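Abla Nimri
Household Textiles, Project 2 Report
Handed in 9/10/19

Why Do Clothes Wrinkle, and Does It Matter How You Put Them Away

1. What I wanted to find out

My family argues about folding. My aunt rolls everything. My mother folds flat and stacks. I mostly use the chair. So the question for this project was whether the way you store a shirt changes how creased it is when you need it, and whether the kind of cloth matters more than the method. Secondary question, how much drawer space each method takes up, but I ran short on time for that and it's only in section 5.

I picked this topic over the dye one because I didn't need lab time. Everything was done at home.

2. Background

Most of this is from the class reader and my notes from the week 2 lecture.

Cotton and linen are cellulose. The long molecules are held to each other by hydrogen bonds, and water gets in and loosens those. If the cloth is bent while damp and then dries bent, the bonds form again in the new position and you have a crease. Ironing is the same thing on purpose, heat plus moisture plus something flat. Polyester doesn't take up much water so it mostly doesn't do this, but it can get a crease set in if it gets hot enough and cools while folded (dryer left full overnight).

Wool is its own thing, springy because of the crimp in the fiber. I didn't test wool. It was September and all of ours was packed away.

Weave matters too. A loose knit like a T-shirt has loops that can slide, so it forgives you. A tight plain weave has no where to go. Twill is in between, which is part of why work pants are made out of it.
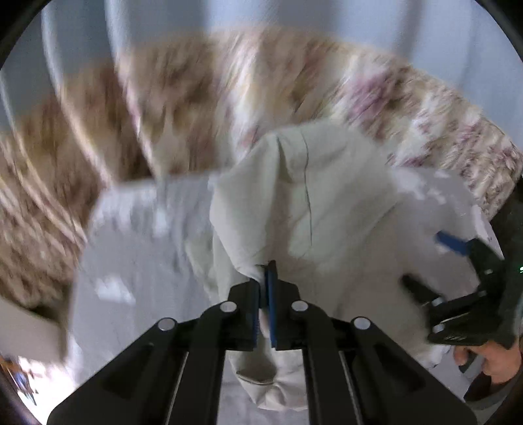

3. Method

Cotton was the main fabric because that is what we own the most of. I sorted by fabric from the care labels, and by weight just by feel, which I know is not a real measurement. The lighter stuff was harder to handle than I expected. An off-white piece pinched up by one fold bunches right at the pinch, and I worried that every time I picked something up I was adding a crease of my own. So the rule became pick up by the seams where possible. Seams are several layers thick and don't mark as easy.

Three storage methods:
Flat fold, in half lengthwise then in thirds
Rolled, from the hem up
Hung, on the Plarkach hangers (the wide plastic kind, not wire)

All items were washed in the same load, cold, with Kimell powder, and line dried indoors. Fully dry before storing, I checked the waistbands and collars by hand because those hold damp the longest. Then 4 days in the drawer or closet, nothing stacked on top. After that I took each one out, laid it down and scored it under the ceiling light.

Scoring was 0 to 4, where 0 is I would wear it to an interview and 4 is no. There are proper photo standards for this with numbered replicas of wrinkled cloth, but the department set was checked out by the other section. So my scores are one persons opinion. My cousin scored a few of them blind and we disagreed on 2.

4. Results

Hung was best for woven shirts, no surprise. Almost everything hung scored 0 or 1. The exception was the linen blend, which scored 2 even on the hanger. I think it went onto the hanger with wrinkles from the line already in it.

Rolled vs. flat was closer. For knits there was no difference I could see. For woven cotton, flat fold gave a few sharp lines in predictable places, and rolling gave lots of small soft ripples all over. Under my scoring these came out the same, which I think is a problem with my scoring. Sharp lines look neater. You could wear a shirt with one fold line down the front and people would think it was new.

Heavier cloth did well either way. It takes a crease at the fold but the rest of the panel stays smooth from its own weight.

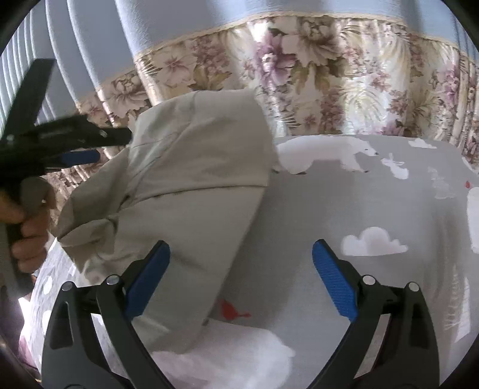 Fig. 2. Beige-khaki garment held up over the bed. Bunched and folded at the left, smoother in the lower panel.

Polyester blend school shirts scored 0 or 1 in everything. I would stop folding these carefully.

5. Drawer space

Only measured once. Rolled fit 11 shirts in the top drawer of the Westeo dresser with the drawer closing properly. Didn't get a matching number for flat because by then half the clothes were being worn. Rolled is easier to see into though, you don't lift a stack to get the one at the bottom.

6. Problems

Small sample, one house.
Humidity not controlled. It rained two of the four days and the closet is on an outside wall. By the hydrogen bond explanation this should matter a lot.
I knew which method each item had when I scored it.
Same shirts not tested in all three methods. Should of rotated them.
Age of clothes. Old cotton that has been washed for years is softer and I have no idea how that changes things.

7. Conclusion

Fabric made more difference than method. Hang wovens if there is room, fold heavy stuff however you like, don't bother with blends. My aunt and mother are both right about T-shirts.

If I did it again I'd use squares cut from the same sheet so there are no seams or collars, and get the photo standards early.

Sources
Ebrahimi, class reader, p. 291 and the table after it
Lecture notes, week 2
Care labels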